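Bench Operators and Line Leads Wanted for Interviews: What Happens When the Arm Arrives

Posted in: Calls for participants
Sites: Hondcombe and Drovholm assembly plants, plus anyone who has left either one

I'm looking for people who work, or used to work, in small electronics assembly and have had a robot arm put on their line. You don't have to be for it or against it. I'm not neutral myself, and you may as well know that before you write to me.

Virkon installed the first cells at Hondcombe in November. The brochure promised that operators would be "freed for higher-value tasks." I have asked three managers what those tasks are and got three different answers, one of which was sweeping. I'd like to hear it from the people who were freed.

What I want to talk about:

Who loads the trays now, and who gets called when the cell stops.
Whether your rate changed, and whether anyone told you before it did.
What happened to the training you already had.
Breaks. Several people have mentioned breaks to me without being asked.

Hoekstra, who supply the planning software at Drovholm, say their cells are rehearsed in simulation first. Fine, but I'd like to know who on the floor gets to see the rehearsal – and whether anybody asks them what's wrong with it.
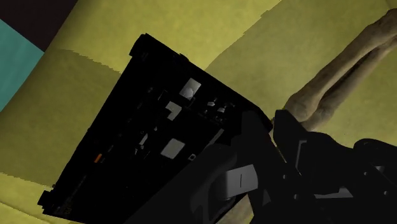

Pay and job grade are where I expect most of our time to go. Operators at both sites were graded on handling skill, meaning how well you could hold an awkward unit and keep your fingers off the parts. If the handling goes to a machine, what are you graded on? A simulated gripper can hold a black tray of small parts at a steep tilt, with its jaw pressed against one side, and no one has to ask what its wrists feel like at the end of a shift. I want to know what yours felt like, and whether you'd want that work back.

Interviews last 40 minutes, by phone or in person, and you will be paid $69. I have places for bench operators, line leads and maintenance techs. Agency workers are welcome and get the same money. Your name and your line stay out of anything I publish, and neither company sees the recordings.

Write to Ka-ming Hsu through the contact form with your job title and a good time to call. I take evening calls every day except Friday.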